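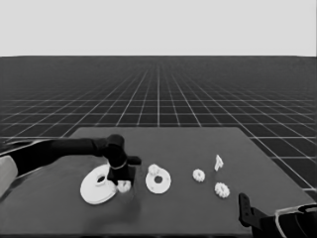

Grultden – Auktionsspiel für zwei bis vier Personen
Verlag: Brøndum, deutsche Ausgabe bei Darby
Artikelnummer: 3831
Preis: 50 Euro inkl. MwSt., zzgl. Versand
Lieferbar, Versand ab Lager Clurkow

Auf der Schachtel steht, Grultden sei „das Hafenspiel, auf das alle gewartet haben“. Wir hatten auf keines gewartet. Im Regal stehen schon genug Spiele, in denen Holzwürfel auf Boote wandern und von dort auf einen Markt, und wer in den letzten Jahren zwei oder drei davon gekauft hat, darf bei einem weiteren ruhig die Augenbraue heben. Wir haben es trotzdem ins Sortiment genommen, mit Vorbehalten, und die stehen auf dieser Seite.

Grultden ist der Name eines Fischerdorfs, das laut Klappentext jeden Winter vom Eis eingeschlossen wird. Bis dahin müssen die Lager voll sein. Gespielt wird über acht Wochen, jede Woche ist eine Runde. Morgens wird der Fang versteigert, mittags wird er verarbeitet, abends kommt die Rechnung. Das Thema trägt ein Stück weit. Dass der Hering verdirbt und der Stockfisch nicht, leuchtet ein. Warum die Böttcherin am liebsten in Seilen bezahlt wird, haben wir auch nach mehreren Partien nicht verstanden, und die Anleitung schweigt dazu.

So läuft eine Runde

Zu Beginn werden die Boote der Woche aufgedeckt, immer eins mehr als Mitspielende am Tisch sitzen. Auf jedem liegt Ware, die man sehen kann, und ein verdecktes Plättchen, das man erst nach dem Kauf umdreht. Geboten wird mit Münzen und gleichzeitig mit Zeit: Wer hoch bietet, rückt auf der Stundenleiste vor und kommt später bei der Verarbeitung als Letzter dran. Das ist der Teil des Spiels, der uns überzeugt hat. Man will das volle Boot, und man will es so billig in Stunden haben wie möglich, und beides zusammen bekommt man fast nie.

Danach schickt man seine drei Helfer in die Hütten. Räucherei, Salzlager, Böttcherei, Seilerei, Schänke. Die Plätze sind knapp, und wer zu spät kommt, zahlt eine Münze Aufpreis an die Person, die schon dort steht. Das klingt nach jedem zweiten Arbeitereinsatzspiel und spielt sich auch so. Gelernt hat man es schnell, vergessen vermutlich ebenfalls.

Am Abend werden Aufträge erfüllt, verdorbene Ware kommt in den Hafen zurück, und das Eis rückt auf seiner Leiste um ein bis drei Felder vor. Darüber entscheidet eine Karte. Erreicht das Eis die Mole, fällt in der nächsten Runde ein Boot weg, und ab da wird es am Tisch spürbar lauter.

Was der Verlag verspricht und was wir davon halten

„Keine Partie gleicht der anderen.“ Den Satz drucken inzwischen alle. Bei Grultden kommen die Boote in wechselnder Reihenfolge, die Auftragskarten werden gemischt, und von den Hütten liegt eine auf der Rückseite mit leicht veränderter Funktion. Das ergibt Abwechslung in der ersten Hälfte. Die letzten drei Wochen verliefen bei uns jedes Mal ähnlich: Wer Salz hatte, machte Stockfisch, wer keines hatte, sah zu.

„Intensive Interaktion.“ In der Versteigerung ja. In den Hütten eher am Rand, und bei der Abrechnung rechnet jeder für sich.

„In fünf Minuten erklärt.“ Nein. Die Anleitung hat 16 Seiten, davon sind die ersten beiden der Vorgeschichte gewidmet und die letzte den Danksagungen. Der Rest ist dicht gesetzt, mit Beispielen, die sich ausgerechnet um die einfachen Fälle kümmern. Wie man bei Gleichstand auf der Stundenleiste verfährt, steht in einem Kasten bei den Endwertungen. Planen Sie für die erste Erklärung mindestens eine halbe Stunde ein und lesen Sie das Heft vorher. Am besten zweimal.

„Auch zu zweit ein Erlebnis.“ Zu zweit bietet eine neutrale Figur mit, der Hafenmeister. Seine Gebote kommen von einem eigenen Kartenstapel und sind mal absurd hoch, mal geschenkt. Man kann damit leben. Wer überwiegend zu zweit spielt, bekommt fürs gleiche Geld etwas, das von vornherein für zwei gemacht wurde, und sollte dort zuerst schauen.
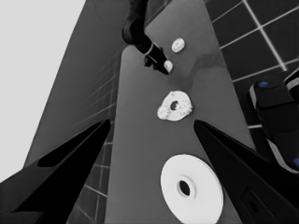
Bei der Spieldauer sind wir ebenfalls vorsichtig. Angegeben ist eine Stunde, erreicht haben wir das nur zu zweit und mit Leuten, die das Spiel kannten. Zu viert sollte man sich den Abend freihalten. Die Versteigerung hat keine Zeitbegrenzung, und wer Grübler am Tisch hat, weiß, was das bedeutet. Eine Sanduhr liegt nicht bei. Wir haben irgendwann eine aus einem anderen Spiel genommen, und das hat der Stimmung gutgetan.

Das Material

Die Waren sind aus Holz, die Münzen aus Pappe, die Boote aus dickerer Pappe. Beim Ausstanzen lohnt Geduld, die Ecken der Boote fransen sonst aus. Die Karten haben kleines Format und eine glatte Oberfläche, auf der sich Fingerabdrücke halten. Hüllen passen im üblichen Minimaß, sind aber unserer Meinung nach überflüssig, gemischt wird wenig.

Der Spielplan ist schön gezeichnet und unpraktisch. Die Stundenleiste läuft einmal um den Hafen herum und ist an der Oberkante für alle, die dort sitzen, auf dem Kopf beschriftet. Die Symbole für Hering und Dorsch unterscheiden sich in der Schwanzflosse. Bei gutem Licht geht das. Bei Kneipenlicht wurde mehrmals nachgefragt, und einmal ist ein ganzer Auftrag mit dem falschen Fisch abgerechnet worden, ohne dass es vor der Endwertung jemandem auffiel.

Ein Sortiereinsatz fehlt. In der Schachtel liegt ein gefalteter Pappsteg, der zwei Gräben bildet, und ein Bündel Tütchen. Der Karton ist dafür großzügig bemessen, man könnte den Inhalt auch in einer halb so hohen Schachtel unterbringen. Wer den Preis mit der Größe der Schachtel begründet haben möchte, wird sie beeindruckend finden. Der Holzanteil wiegt nach unserer Küchenwaage 679 Gramm, das immerhin ist ordentlich.

Inhalt laut Verlag
Ein Spielplan
Vier Lagertableaus
Zwölf Helfer in vier Farben
Boote, Waren und Münzen
Hüttentafeln, beidseitig bedruckt
Auftragskarten und Eiskarten
Kartenstapel Hafenmeister für das Spiel zu zweit
Ein Wertungsblock
Anleitung auf Deutsch

Für wen das etwas sein kann

Für Runden, die gern bieten und einander dabei ins Gesicht sehen. Die Auktion ist gut, und wir schreiben das ohne Einschränkung, obwohl wir beim Auspacken anderes erwartet hatten. Zu dritt funktioniert sie am besten: genug Konkurrenz, wenig Wartezeit, und das vierte Boot bleibt als Notausgang liegen.

Für Familien mit jüngeren Kindern eher nicht. Die Altersangabe ab zehn halten wir für optimistisch. Die Regeln schafft ein Kind in dem Alter vermutlich, aber wer beim Bieten einmal kräftig danebenliegt, fährt zwei Wochen hinterher, und das ist schon für Erwachsene zäh.

Wer bereits ein Auktionsspiel besitzt, das regelmäßig auf den Tisch kommt, braucht Grultden nicht zwingend. Leihen Sie es sich vorher, wenn es in Ihrer Nähe jemand hat, oder spielen Sie es bei uns im Laden in Clurkow. Das Vorführexemplar steht im hinteren Regal und darf ohne Anmeldung benutzt werden. Bitte die Heringe zurück in die Tüte mit den Heringen.
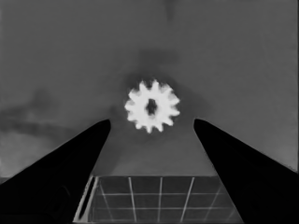

Erweiterung „Packeis“

Darby hat eine Erweiterung angekündigt, die ein weiteres Lagertableau und neue Eiskarten enthalten soll. Einen Termin hat man uns nicht genannt. Vorbestellungen nehmen wir dafür nicht an. Mit Ankündigungen dieser Art haben wir zu oft schlechte Erfahrungen gemacht, und ob ein Spiel, dem am Ende die Luft ausgeht, durch einen fünften Platz am Tisch besser wird, möchten wir erst sehen.

Fehler in der ersten Auflage

In der ersten Auflage ist auf der Rückseite der Räucherei ein Salz zu viel abgebildet. Richtig ist eines. Der Verlag schickt auf Anfrage einen Aufkleber, wir legen ihn den Exemplaren aus unserem Lager gleich bei. Außerdem fehlt in der Anleitung der Hinweis, dass nicht ersteigerte Boote am Ende der Woche aus dem Spiel gehen. Man kann es sich denken, nur haben wir es uns zunächst anders gedacht und eine Partie lang einen sehr vollen Hafen gehabt.

Versand und Rückgabe

Wir verschicken im Umkarton mit Papierpolster. Eingedrückte Schachtelecken tauschen wir, sofern sie vom Transport stammen und uns vor dem Ausstanzen gemeldet werden. Fehlende Teile bitte direkt bei Darby anfordern und die Artikelnummer angeben, der Ersatzteildienst antwortet nach unserer Erfahrung langsam, aber er antwortet. Abholung im Laden ist kostenlos.

Text und Preis Stand 7. März 2025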